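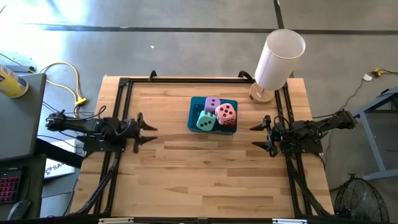
New record is done. It's called Pinton, two tracks, out in October on Skustwood. I wrote most of it on a bench top a lot like that one, pale timber in long strips, with the drum machine on the left and a notebook on the right. I'll put a few notes here for anyone who follows the label.

The A-side is Oro. It started as a seven-minute loop with one chord and a kick that was far too loud. Rochelle Lindgren heard it in that state and told me to take the chord out. I took it out. The bassline does all the work now.

Tempo is slower than the last record. I kept pushing it up and it kept sounding like the last record.

B-side is Fukuda. Longer, darker, no hats until past the halfway mark. Kyu-ri Shin sang the vocal in one afternoon and I cut it down to 2 words. She's fine with that – she has the full take and is using it for something of her own.

There are 40 versions of Fukuda on my drive. The one on the record is version 11 with the ending from version 38. Please don't ask for the others.

Vinyl: 183 copies, hand-stamped, black only. It was meant to be 200 but the plant came up short and I didn't want to wait for a second run. Shipping from Melbourne. Overseas postage has gone up again, sorry.

If you DJ and want a promo, message the label, not me. My inbox has over 50 requests in it from the last one and I never got through them.

Someone asked about the artwork colour. It's grey. It looks green on some phones.

No remixes this time. I had one lined up and the timing didn't work. Might turn up on its own later.

Launch night is still being sorted. Rochelle is playing, I'm playing, Kyu-ri is a maybe. Small room, proper subs. Will post the venue when the deposit is paid.

Pre-orders open August 22, 2026. Clips of both sides go up the same morning.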